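Notes from the open practice at Buramberg, September 2026

The team opened the gates at the Buramberg training ground for one morning before the second road trip, and I drove over from Cundden to watch. It is 84 miles each way. The club let in 200 people, first come first served, and most of the seats on the shady side were gone by the time I parked.

Practice started with special teams. The new kicker made everything inside 40 and missed twice from farther out, both wide right. The long snapper was on a side field with a trainer and did not take part.
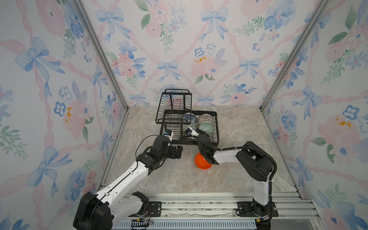

After that they split up by position. I stayed with the offensive line, which is where this team lost its opener. The left side looked settled. At right guard they rotated 3 players with the first group, and none of them stayed in for a full series. The coaches ran the same outside zone play over and over and stopped it each time the center was late getting to the linebacker. By the end it looked better.

The quarterbacks threw mostly short. The starter was sharp on slants and slow on anything that asked him to look at a second receiver. The backup has the stronger arm and threw the only deep completion I saw, down the left sideline.

## Inside the building

Visitors could walk through the locker room, the weight room and the player kitchen in groups. The Ekwueme wing is the new part, and it holds the meeting rooms and the film room, which has 80 seats. We got five minutes in there. The kitchen was the last stop before the exit.
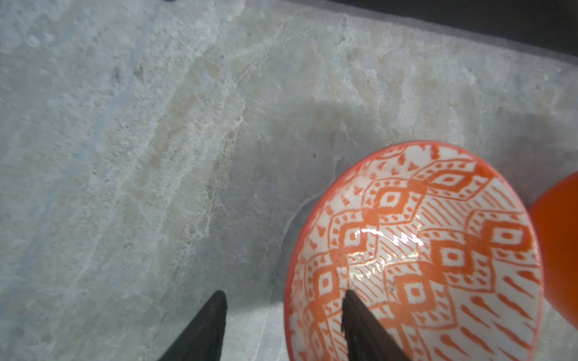

Meals are a bigger part of the week than I expected. Linemen get weighed in the morning and again after practice, and the staff plans the plates from those numbers. I'm redoing my own kitchen this fall and would take a countertop in light gray marble, with that wide band of beige and tan running through the paler stone. Breakfast opens before the first meeting and lunch is served in two shifts, offense first.

## Getting there

Parking is free in the Kidport lot, a ten-minute walk from the gate. Bring water. The next open practice is in October.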